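4.2 Replanning under a stale scene graph

The planner described in Section 4.1 assumes that the scene graph it receives is true. This is a generous assumption. In our setup the graph is built by Onitz, the perception module, from a single overhead view, and it is handed to Cirkik, the task planner, which believes every word of it. Cirkik then plans with great confidence toward a world that may have stopped existing 700 milliseconds ago.

Our first version dealt with this in the traditional way, by replanning all the time. Each new graph triggered a fresh search, and each fresh search found a slightly different plan of equal cost. The arm would set out for one fruit, reconsider, set out for another, and reconsider again. In the June runs the longest such episode went through 80 plans without closing the gripper once. Every one of those plans was optimal.

The fix is a commitment rule. Once a grasp has been selected, the planner keeps it until one of two things occurs: the target's node leaves the graph, or the target's estimated pose moves by more than 3 centimeters between updates. Changes elsewhere on the table are written to the graph but don't interrupt the motion, unless they touch the swept volume of the arm. Equal-cost ties are broken by node age, oldest first. We tried several cleverer tie-breakers and will spare the reader the results.

Figure 3 shows a typical workspace for the sorting task, with toy food and kitchenware spread over a white table.

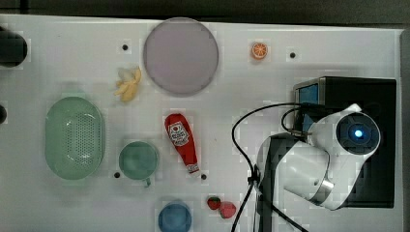
Figure 3. Overhead view of the workspace with the arm at right. The ketchup bottle is lying on its side, and the blue bowl at the bottom edge is only partly in view.

One reviewer of an earlier draft objected that the commitment rule merely hides perception noise from the planner, and that a properly filtered graph would need no such rule. The point is fair, and we tested it. With a temporal filter on all node poses and the rule switched off, the dithering became slower and more dignified, but it remained. The noise in pose was never the main trouble. The trouble was labels: a small red object near the border of two classes changes its name from one update to the next, and since goals are written in terms of names, the set of legal targets changes with it. No amount of pose smoothing will help with that.

We therefore moved the filtering to the labels as well. Each node now carries a distribution over classes, and a goal is matched against the most likely class only when the node is first added or when the arm is idle. Mid-motion, a berry that decides to be something else is noted in the log and otherwise ignored.

Partly visible objects need separate treatment. Onitz fits a full shape to whatever it can see, so a bowl cut by the image border comes back with a complete rim, part of it guessed. We mark such nodes as truncated. Cirkik may use them as obstacles, padded, but not as grasp targets or containers. This costs us some reachable goals - a price we accepted after watching the planner aim for the guessed part.

All updates, plans and overrides are written to a replay log. The log used for the comparison in Section 5 holds 2130 planning cycles, and can be stepped through offline with the arm switched off, a mode in which the system performs very well.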